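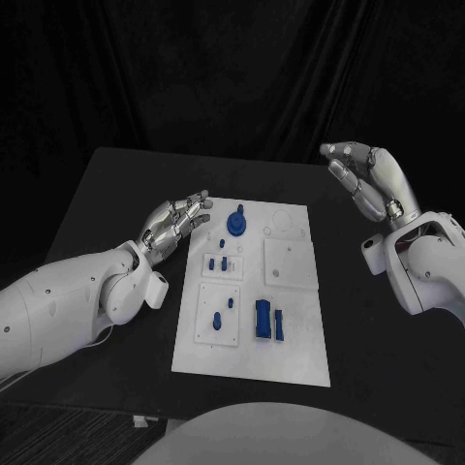

Two-arm assembly cell, Skisden room — pre-run check
29 Sep 2025
Checked by: Xiaoqing Wan
Next check due: 60 run hours from this one

POWER OFF

1. E-stop, wall and pendant
OK. Pendant one sticks a bit on release. Twist harder.

2. Arm shell screws, both sides
OK left. Right had one loose near the elbow, snugged up by hand driver. No threadlock left in the drawer — reorder from Nedeck.

3. Wrist housing, right
NOT OK. Open on the side, red wiring showing. Cover has to go back on before anyone runs at full speed. Slow mode only untill then.

4. Cable, left arm
Thin white one hangs in a loop under the arm, by the elbow. Clear of the table today. Want a clip on it anyway.

5. Fingers, both hands
Wiped, each joint moved by hand. Left index a little gritty. Log says 2,000 closes since last grease, so do it this week.

6. Wrist modules
Openings wiped with dry cloth. No spray!! (see February note)

TABLE AND BOARD

7. Board position
Checked to the tape measure, 12 mm off on the far side. Moved back, re-taught the corner point. Somebody leaned on it I think.

8. Board surface
Scuff near the lower right. Cosmetic, leave it.

9. Blue parts
Knob, pegs and blocks all printed by Rirnum, old batch. Swap any peg that rocks in its hole. None did.

10. Curtain
Hangs straight behind table, black side out. OK.

11. Floor
Small white bit on the carpet at the table edge. Pick up before start, check it isnt one of ours.

POWER ON

12. Home both arms, slow
OK. Left first, then right — never together.

13. Hand temps after warmup
Left fine. Right read 57 C, limit on our sheet is 60. Watch it.

OPEN ITEMS
Right wrist cover — Feng has the screws
Grease left index
Cable clip

Slow mode tag on pendant, do not remove. — XW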